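3.2 Laying the case down and checking the wheels

Applies to the Wameo hard-shell spinner, all colors. Read this section before your first trip, whatever the hang tag told you. The tag says "ready to roll." We would still check.

1. Clear a flat surface big enough for the whole case. A table is easier on your back than the floor. Wipe it first - grit under a hard shell leaves scratches, and the "scratch-resistant" finish resists fewer of them than you might hope.

2. Close the case fully and lock it. Do not lay it down half latched and trust the zipper or the latch to hold the two halves in line.

3. Lower the case onto its side with the wheeled end facing right. Hold it by the shell at both ends. The pull handle is for pulling.

4. Look along the seam where the two halves meet. The gap should be even from one end to the other. If it widens anywhere, open the case, move whatever is pushing against the shell, and close it again. Sitting on the lid is not a fix.

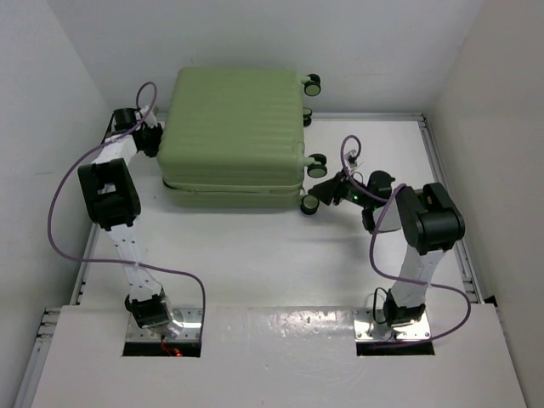 Figure 3. Case on its side, wheels to the right.

5. Spin each wheel with one finger. It should turn freely and stop without a grinding noise. A little side play is normal. Endis, who supply the casters, call them "silent," and on a hotel carpet they may be right.

6. Swivel each caster housing through a full circle. If one sticks, look for thread or hair around the axle and pull it out with tweezers. Do not use oil. It collects dirt, and the wheel will be worse by April than it was before you started.

7. Press on each housing where it joins the shell. It should not shift. If it does, stop using the case and see section 5.

8. Stand the case upright, empty, and let go. It should stay put on a level floor. Then repeat with the case packed.

CAUTION: Do not lift the case by its wheels or housings, even when empty.

NOTE: Earlier printings of this guide said to repeat the wheel check every 169 days. We could not find out where that figure came from and have dropped it. Check before each long trip and after any flight where the case was checked in.

NOTE: The Pununum clip-on wheel covers are sold separately. They keep mud off a hallway floor. We saw no sign that they make the wheels last longer, and they must come off before step 5.

Section revised March 8, 2026, by Patricio Bermúdez. Replaces sheet 2.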